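Search this site Search Go

Robot Methods, handout 4: Teaching by demonstration
Vitória Cordeiro

There are two ways to show the arm a task. In hand guiding you hold the arm and move it through the job yourself. In remote control you stand at the desk and steer it with the Wirura handset. Both record joint angles and gripper opening.

Each group records 14 runs on Tuesday, 13 for training and one held back. Start every run with the fingers open. If you make a mistake, stop and delete the run.

Small parts are harder by remote control, as you can't feel contact. Slow down before you close the fingers.
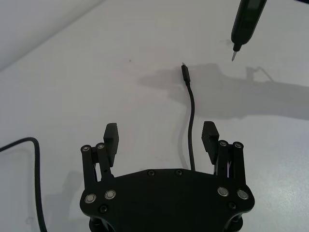
Pauses also matter. A long wait in mid-run teaches the arm to wait, so trim it before you save. Read section 2 of the Løken notes before the lab.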